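Plirkasside Shared Workroom
Table and Small Items Check, with comments
Date: September 2, 2021
Checked by: Endang Pasaribu
Table: 7

1. Table surface. Pass. Clean enough to eat off, a remark I withdraw in case somebody takes it as permission.

2. Join between the panels. Pass. Ran a thumb along it, found no lip. Crumbs will get in there whatever we do.

3. Zipped pouches. Pass with comment. The black one with the white grid has a sound zip, and the slider still has its ring and pull tab. Label stitched on. The form asks whether the fabric is "fit for purpose". It is a pouch. Its purpose is to have things put in it.
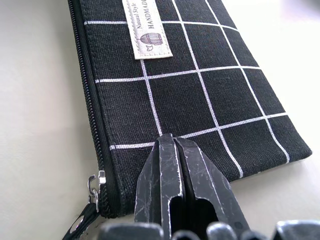
Pull tabs get their own line this year after the Stiner bag at the Stilitville room, which lost its tab and was opened for 2 months with a paper clip, then with a bent fork. If a tab comes off, put the pouch in the repairs tray and use another. We have more than 7.

4. Cloths. Comment. Fold them or hang them up. A cloth left in a heap counts as "in use" under the Lubis guidance sheet, so by that reckoning some of ours have been in use since spring.

5. Clear bags. Comment. Fabric in one bag, food in another, and never the two together. Food goes home at the end of the day. Last September's pear is still spoken of.

6. Bottles and cups. Pass. Caps on, cups upright, both kept to the far side away from anyone's elbows.

7. Small cartons. Pass. Labels facing out, please. Form 701 wants them "readily legible", and I want to be finished by four.

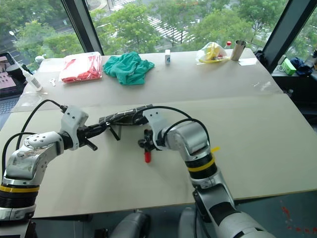 Noemí Contreras asks whether item 5 covers biscuits still in their own packet, and would like it noted that the repairs tray has been full for a fortnight. She also thinks the pouches should be checked empty, as a full one hides a split seam.

Biscuits: yes, item 5. Tray: noted, will empty it Monday. Pouches: agreed, added to the next sheet.

Result: pass, 2 actions open.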